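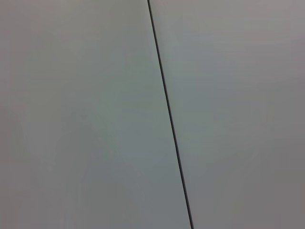 I've been meaning to write up the satellite internet switch for a couple of months now, mostly so I can stop explaining it one email at a time. So here goes, and if you live in town with fiber to the door you can skip ahead to the recipes.

For anyone who joined the list recently, we run a small workboat out of Kulov, 36 feet, and for years our only connection past the breakwater was a secondhand dome on the wheelhouse roof that talked to one fat satellite parked way down near the horizon. It worked fine on the south side of the bay. On the north side the hills got in the way and we lost it every single trip, usually right when I was trying to send the catch report.

In May we finally took it down. The new antenna is a flat one from Zernine, no dome, no motors, and it steers its beam electronically, so there's nothing inside to wear out or rattle loose. It talks to low satellites that come over one after another. I figured that would mean lots of little dropouts as it hopped between them, and I was wrong about that! I ran a ping all the way out and back on a Tuesday and got an average delay of 98 milliseconds. The old dome never once got under 400 on its best day, and you could hear it on calls, that awful pause where both people start talking and then both stop.

Mounting it took longer than I'd planned. The instructions want a clear view of the sky all around, and on a boat our size there is no such place. We've got the mast, the radar, the exhaust stack and a crane arm that swings. I ended up putting it on a short pole aft of the radar and a bit below it, after a long back and forth with the installer about whether the radar beam would sweep across it. (Keep them at different heights if you can. Ours are only just far enough apart and I still look at it sideways.)

The cable was the other headache. The one in the box was too short to reach the chart table, and you can't just splice it, so I had to order the long one and wait. Then it turned out the connector was too fat for the old deck gland. New gland, new hole, lots of sealant, one ruined shirt.

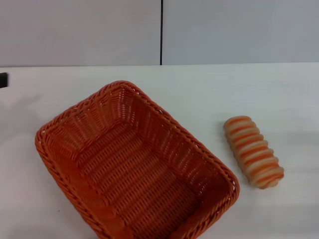

Jamila Jayawardena wrote back after I mentioned all this last time, and her boat has had the same antenna for a year. Her advice was to watch the power draw before anything else, since hers flattened the house batteries overnight at anchor the first week. She has it on a timer now and switches it off at bedtime.

She's right, and I should have thought of it sooner. Our old dome sipped power when it was idle and this one doesn't. I clipped a meter on ours and saw 108 watts while it was starting up, then it settled down to something more reasonable. With the engine running you'd never notice. Sitting at anchor with the fridge going, you sure would. I've put a plain switch next to the radio and told everybody aboard to use it — we'll see how long that lasts.
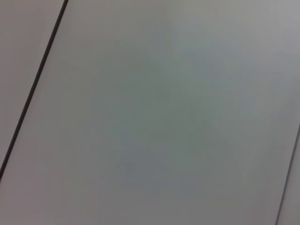

Now the plan, which is where people get confused. There are cheap plans meant for campers and cabins, and they'll often work close to shore, and then one day you're a little farther out and they stop. We're on the coastal one. You can pause it by the month, so I'll shut it off when we haul out for the winter. Read the part about speeds after you hit your data limit, too, because ours drops to a crawl and the weather maps take forever.

I kept the old voice handset as a backup, and I kept the VHF exactly where it was. Internet is great for forecasts and for calling home, but if something goes wrong out there I want a radio that other boats can hear.

Su, up the coast, is getting the same setup next, and the Fudville harbor office asked if I'd come talk about it some evening. I said yes as long as I don't have to make slides. If you've got the old dome style and want spare parts, mine is sitting in the shed with its bracket and a good power supply. Come get it, it's yours.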